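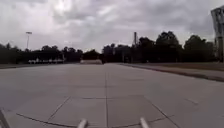
Concrete pavement and tree line under overcast sky.

Notebook entry, August 2022
Subject: Joint sealant inspection and adhesion trials, Prultirbridge yard
Entered by: Selim Karabulut, Materials Laboratory

The purpose of this entry is to record the condition of the sealant trial strips at the Prultirbridge yard and to set out the laboratory work that follows from the inspection. It continues the May entry, in which the installation was recorded. Colleagues who need the mixing data should consult that entry, as the values are not repeated.

Two products are under comparison. Strip A was sealed with Teltix, a two-part cold-applied compound. Strip B was sealed with the hot-applied compound that the laboratory has used as its reference material for some years. Each strip is 12 m long. Both were installed by the same crew over the same backing rod, although Strip B was completed on the following morning after a delay with the melting kettle. The delay is noted again in case it should bear on the results.

Findings, Strip A. The sealant was well bonded along most of its length. Adhesion loss was found on one face only, toward the drain, where a feeler gauge entered to a depth of 3 mm. The surface was slightly tacky under the thumb, which the supplier's sheet does not lead one to expect at this age. Grit had become embedded in the top of the seal. A sample was cut from the end of the strip and bagged.

Findings, Strip B. No loss of adhesion was found. The seal had sunk further below the slab surface than was recorded at installation, most noticeably at the midpoint. Small bubbles were present near the kettle end. These are probably the result of moisture in the joint at the time of pouring, but the matter cannot be settled without sectioning a sample.

The joint faces themselves require comment. In the May entry it was stated that all faces had been sawn and blown clean. On the drain side there is a thin film of old primer that was evidently missed. It is therefore not safe to attribute the adhesion loss on Strip A to the product. I have marked that result as provisional in the register and ask that it not be quoted in the interim report.

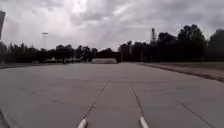 Laboratory program. The tensile adhesion specimens will be prepared on sawn concrete blocks from the Uvis batch, in the usual manner. Half of the blocks will be primed and half left bare. Conditioning will be at room temperature, followed by soaking in water. Roughly 200 g of Teltix remains in the opened container, which is not sufficient for the full set, and a new container has been requested. The opened material should be kept for practice pours only and must not be mixed with the new supply.

The extension frame was checked before use. The load cell read high at the lower end of its range and was adjusted. The crosshead return is still slow, and users should allow it to come fully to rest before zeroing. Please do not force the handwheel. The previous calibration sheet has been moved to the blue binder.

Correction to the May entry: the maximum pouring temperature of the reference compound was given there in degrees Fahrenheit under a Celsius heading. The reading was 285 °F. The heading has been struck through and initialed.

Matters outstanding:
Liepiņa to confirm whether the primer supplied in May was from the same lot as the primer now on the shelf.
Section the Strip B sample and examine the bubbles under the low-power microscope.
Repeat the tack test on Strip A with the sample at a controlled temperature, and record the contact time, which was omitted on this visit.
Replace the worn feeler gauge in the site kit. The thinnest leaf is bent.
Obtain the drainage drawing for the yard. The copy in the project folder shows the older layout.

The bagged sample is in the second drawer of the conditioning cabinet, labeled with the strip letter and my initials.

S.K.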